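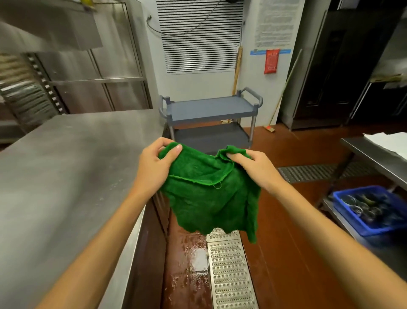

Moisture Loss in Reusable Cleaning Cloths Between Uses
Project report, Applied Measurement course
Matvii Derkach and Demyd Palamarchuk
Submitted May 30, 2020

1. Background

Small kitchens often hang cloths to dry between shifts instead of washing them after each use. A cloth that stays damp overnight is more likely to smell and to carry bacteria to the next surface. We did not measure bacteria. The project was limited to drying rate and how it depends on fabric and on the way the cloth is hung.

2. Materials

Three fabrics were compared: a cotton terry (Bikent), a microfiber (Vidard) and a cellulose sponge cloth (Kiiskinen). All cloths were washed once without softener and dried to constant mass before the first trial. Mass was read on a bench scale with a resolution of 0.1 g. Room temperature and humidity were logged with a Jarketti data logger placed at the same height as the drying rail.

3. Method

Each cloth was soaked for ten minutes in tap water, wrung by hand and weighed. It was then hung either flat over the rail or bunched on a hook. Mass was recorded automatically until it stopped changing. We completed 17 trials in February, which gave 1621 usable readings. Readings taken while the door was open were removed — these showed up clearly as a step in the humidity log.

Hand wringing was the weakest part of the method. Starting mass varied between trials even when the same person did the wringing, so results are given as a fraction of the water present at the start.

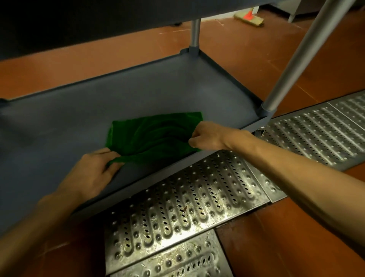 Figure 1. Green cloth on the bottom tier of a gray metal shelving unit.

4. Results

Hanging method had a larger effect than fabric. The microfiber hung flat reached 10 percent of its starting water in 105 minutes, the shortest time recorded. The same fabric on a hook was still above that level when the scale was needed by another group. Cotton terry was slowest in both positions. The sponge cloth dried evenly but became stiff, and its edges lifted off the rail in 3 trials.

5. Sources of error

The scale drifted slightly during long runs. We corrected for this with a straight line between the zero readings at the start and end — a curve may have been better, but we had only two points per run. Air movement was not measured.

6. Further work

A spin dryer would give a more repeatable starting mass. Fabric weight per unit area should also be recorded, as the terry was visibly thicker than the other two.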